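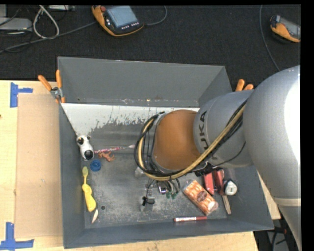 Chapter 7
Storage and the Flow of Goods

Learning Objectives

After studying this chapter, you should be able to:
Explain why a business holds stock and what it costs to do so.
Distinguish between cycle stock and safety stock.
Calculate a simple reorder point.
Describe the main areas of a warehouse and the work done in each.

Opening Case: Brelton Housewares

Brelton Housewares sells kitchen goods to independent shops from a single warehouse in the town of Pondemach. When the firm opened in 2000, it carried 200 items, and the staff who received deliveries also packed the orders. Goods were placed wherever there was room. As the catalog grew, this habit became expensive. Workers walked long distances to find slow-selling items, and popular ones ran out while less popular ones filled the best shelves.

The firm's managers first considered renting a second building from Husar, a storage company nearby. Before signing a lease, they reviewed a full year of orders and found that 19 items made up most of the lines picked each day. Those items were moved to shelves close to the packing benches. Stock that had not sold since the previous March was cleared at a discount, and the lease was never signed.

7.1 Why Businesses Hold Stock

Stock exists because supply and demand seldom match. A factory may produce goods in large batches, while customers buy them one at a time. A supplier may need several weeks to deliver, while a shop expects its order the next morning. Stock fills the gap between these two rates.

Holding stock also has a cost. Money spent on goods cannot be used elsewhere until the goods are sold. Space must be rented, heated and insured. Some goods spoil, and others go out of fashion. The total of these expenses is known as the carrying cost.

Managers usually divide stock into two parts. Cycle stock is the quantity expected to be used between one delivery and the next. Safety stock is an extra quantity held against late deliveries or unusually high demand — a form of insurance, with a price of its own.

Suppose Brelton buys jar lids from a supplier named Bandix. The shops order 50 boxes a week, delivery takes two weeks, and the firm keeps 50 boxes as safety stock. The reorder point is weekly demand multiplied by delivery time, plus safety stock: 50 × 2 + 50, or 150 boxes. When the quantity on hand falls to this level, a new order is placed.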